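Setting up a tabletop station so that recordings from one day match the next takes a checklist and a little patience. These steps cover the Gronia bench, and most of them apply to Moges as well.

## Before you start

Hang the backdrop, lay out the props for the task, and log the session in Gunulon. Inspect the gripper with the power off. Finger screws should be snug, pads seated, and both printed markers clean. Wipe a smudged marker with a dry cloth. If it is scratched, replace it.
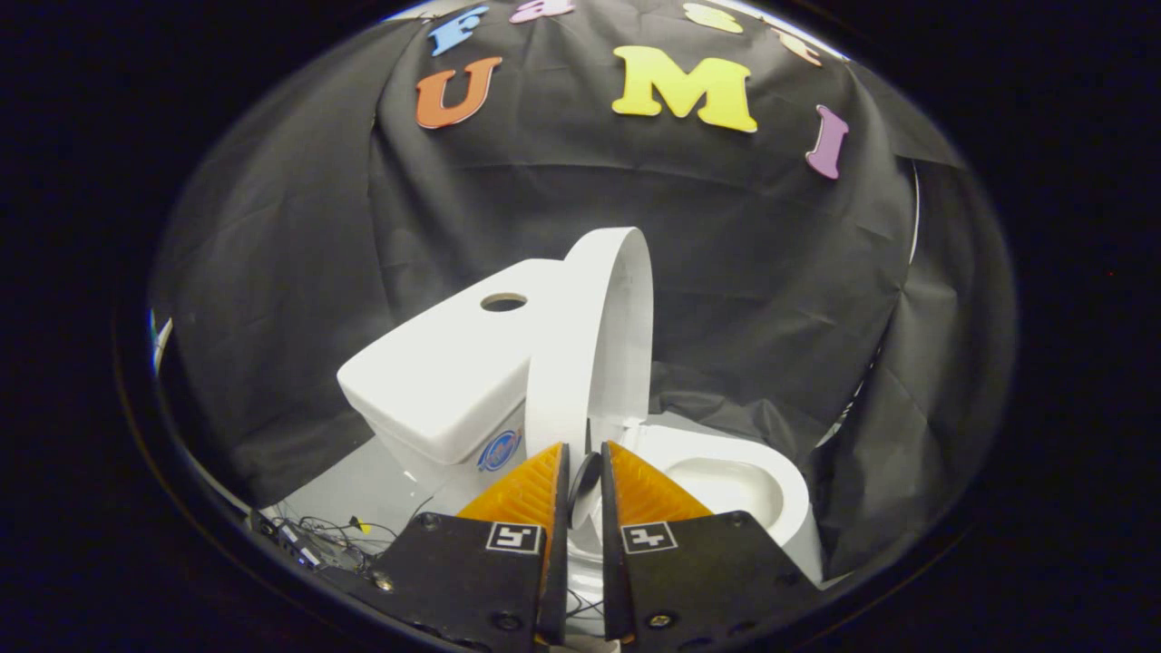 *Reading time: 2 min*

## Steps

1. Route cables away from the path of the fingers. A loop that can catch on a fingertip gets taped down or moved.
2. Close and open the gripper 18 times with nothing in it. Stop if one finger lags.
3. Approach the object slowly and keep both markers in the camera's view the whole way in.
4. Keep hinged parts, such as lids, in the position the task sheet gives. Write down any change.
5. Save the take, then reset the props before the next one.

Each task needs up to 200 takes. Don't pad the total with repeats of a bad grasp; mark those as rejected in Gunulon and leave them in the folder.

## People near the work area

Anyone who isn't holding the gripper stays back from the props while a take is running. Closed shoes are required at all times. Agree on a stop word before the first take, and use it whenever someone needs to step in. 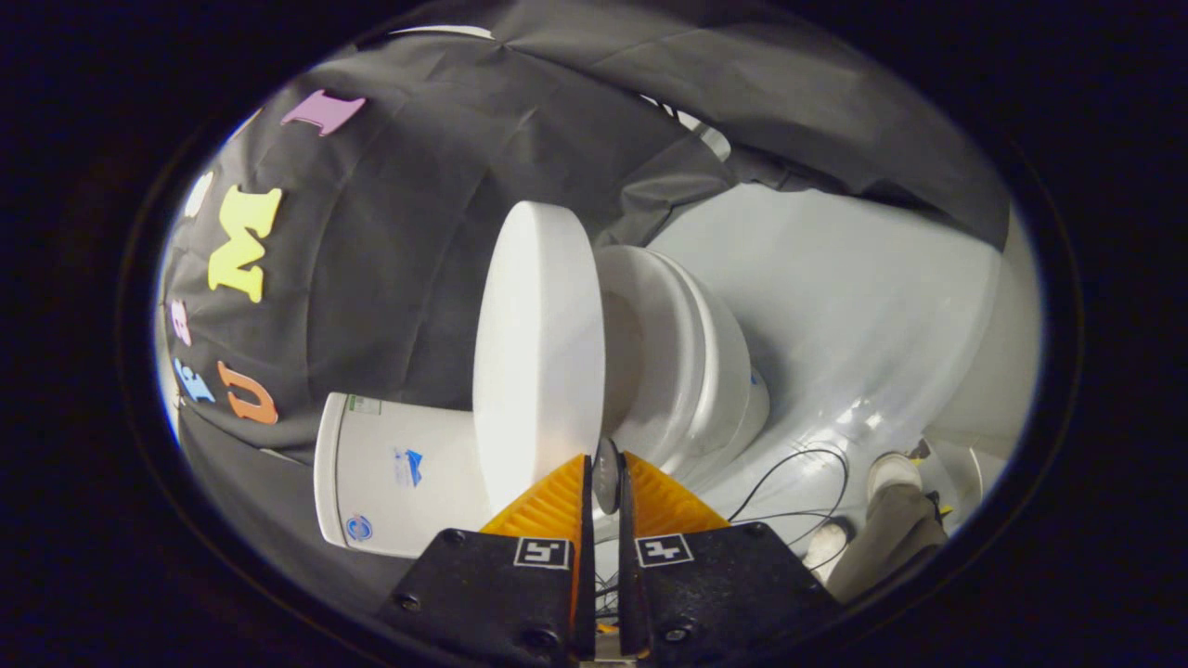 *Foam disc, bucket and toy toilet, with the gripper in front.*

## Closing out

Unplug the gripper, coil the cables, and copy the files to Pimia. Folder names use the task number and take number only, for example 1870-018.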